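Technical Notes: Recovering Butcher-Block and Softwood Worktops

Several readers have written since October about the same fault: a solid wood worktop that was flat when installed and now rocks under a straightedge. Most of these tops are sound. The boards have taken up water unevenly, and the remedy depends on which face is wetter. This item covers measurement, correction and refinishing for tops up to 2 inches thick.

Wood moves across the grain and hardly at all along it. A top glued up from narrow strips behaves as one wide board for this purpose, although the alternating grain in the strips keeps the surface from cupping as badly as a single plank would. If the upper face is sealed and the underside is bare, the underside gains and loses moisture faster. In a damp season it swells and the top crowns in the middle. In a heated room it shrinks and the edges lift. Sealing both faces with the same product and the same number of coats removes most of the difference.

Measure before doing anything else. Lay a straightedge across the grain at each end and at the center, and find the largest gap with feeler gauges. Write the readings on masking tape and leave the tape on the wood. Repeat after 30 days. If the gap has changed, the top is still moving, and planing it now will only fix the error in place. A top that has held its shape between readings can be worked.

Check the fasteners next. Screws driven through tight round holes in a steel or wood base will hold the top at fixed points while the wood between them moves, and the usual result is a split along a glue line near the end. The holes in the base should be slotted across the grain. The Skuseck bracket is supplied with slots already cut, but the washer in the pack is small and tends to bite into the slot on soft steel. A wider washer from any hardware store solves this. Tighten until the washer stops turning by hand, then stop. The center row of screws may be left in round holes, so that movement is shared between the front and back edges.

For a crowned top, turn it over, support it on battens and let both faces stand open to the air. Weights are of little use. Clamping a wet board flat strains the glue lines, and the curve comes back when the clamps come off. The workshop at Brastow ran one such top on battens with a small fan and recorded the gap falling steadily over 3 weeks before it leveled out – slower than expected, but with no new cracks.

Sand only after the readings settle. Start at 80 grit if there is old finish to remove and end at 180. Going finer than this closes the surface, and oil will not soak in evenly. Wipe with a damp cloth between the last two grits to raise the grain. Stubborn black rings from steel cans respond to oxalic acid, applied with gloves and rinsed off twice.

Pale wood darkens under oil, and mixed strips darken by different amounts. Try the finish on the underside first.
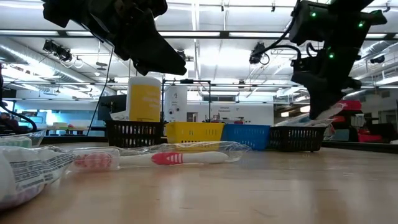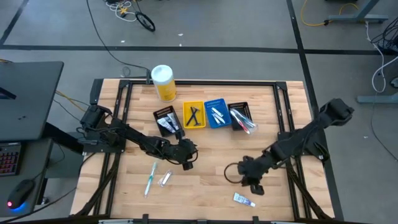 On hard-wax oil, two thin coats are better than one heavy one. Work the first into the grain with a white pad, leave it ten minutes and wipe off everything that stays on the surface. The second coat goes on the next day. The Rurnthorpe product carries a longer drying time on its label than most, and in a cold shop that figure should be taken as a minimum. Rags soaked in drying oil can heat up and catch fire by themselves – spread them flat outdoors or keep them under water in a closed metal can.

End grain needs separate treatment. It takes in water much faster than the face, and one extra coat at each end is cheap insurance. Recoat the ends whenever a drop of water soaks in instead of beading.

The moisture table for common worktop species has been revised and is available on request as sheet 265. It replaces the version dated 2/20/22, in which the columns for beech and birch were reversed.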